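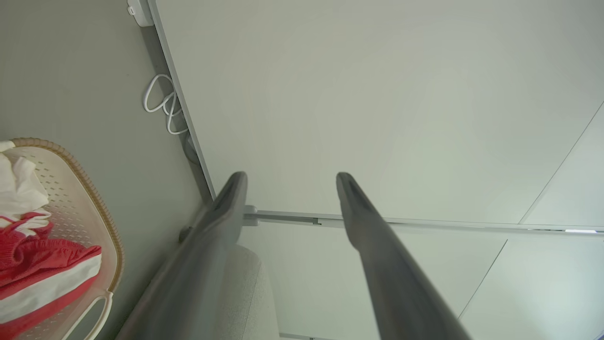 Clernano Laundry Set

README, version 5

Clernano is a collection of pictures and short notes on ordinary household laundry: clothes in baskets, clothes being sorted, and the rooms where the work gets done. It was put together by Sơn Từ and Ngọc Triệu at Aswood for people studying fabric, clutter and housework. Earlier versions went out under the name Serra. File names with the old prefix still work.

Contents

The set has 1,298 pictures in 459 groups. A group covers one load in one room. Most groups have a few views of the clothes and at least one of the room itself, such as a wall, a floor or a corner.

Folders

loads/ pictures by group
notes/ one text file per group
lists/ garment names and color names
splits/ the groups used for testing, 100 in all

Groups are never divided between the test list and the rest. If you make your own split, do it by group as well. Views of the same load are too much alike to be treated as separate.

What a note says

Each note gives the kind of container, the main colors, any garment that can be named with confidence, and the state of the load (folded, stacked, heaped or spread out). A note may also have a free line for anything the lists don't cover. Items that can't be told apart are written as "mixed clothing". We don't guess at fabric. Cotton and polyester look the same in too many of these pictures, and the labels we tried in version 2 were taken out again.

Color names are kept short. Use "red", not "crimson" or "cherry". A garment with two colors gets both, larger area first. Stripes go after the colors, with their direction if it is clear.

Heaped loads are the hardest to label and make up a good part of the set. A garment in a heap gets its own line only when enough of it shows to name it. The red jersey in this basket has its own line, with the wide white stripe down one side recorded, and so does the mostly white garment with two thin red stripes. 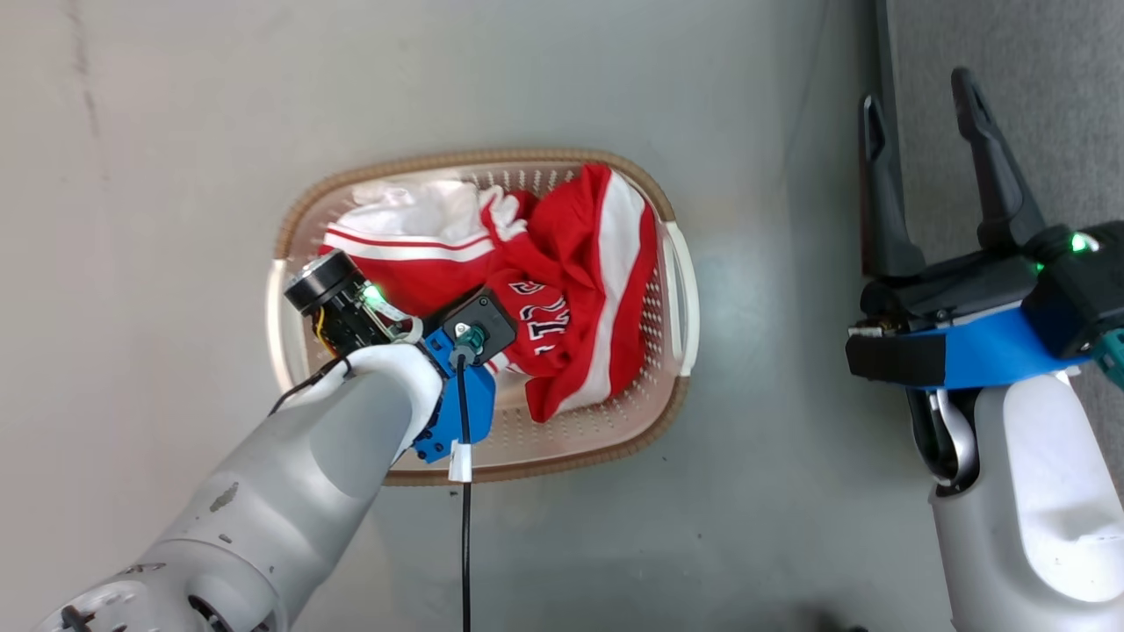

Lettering on clothes is a separate field and is filled in only as far as it can be read. Folds hide a lot of it, and we would like the field to stay short and correct. The white letters outlined in navy on the red jersey look like "ZL", so the entry is "ZL?" with the question mark. Please don't complete a name or a word from what you think the team might be.

Known problems

Whites shift between groups, mostly from room lighting. Off-white and beige baskets are sometimes listed under either color.

"Basket" and "hamper" were used loosely before version 4. They are now both "basket".

Small trims and ruffles are missed in many older notes.

Corrections

Send the group number and the line you want changed. Sơn handles the notes and Ngọc handles the lists. Changes are gathered up and released together, and the next release is planned for May. A smaller set from Prultcombe, covering towels and bedding, uses the same note layout and can be placed in the same loads/ folder.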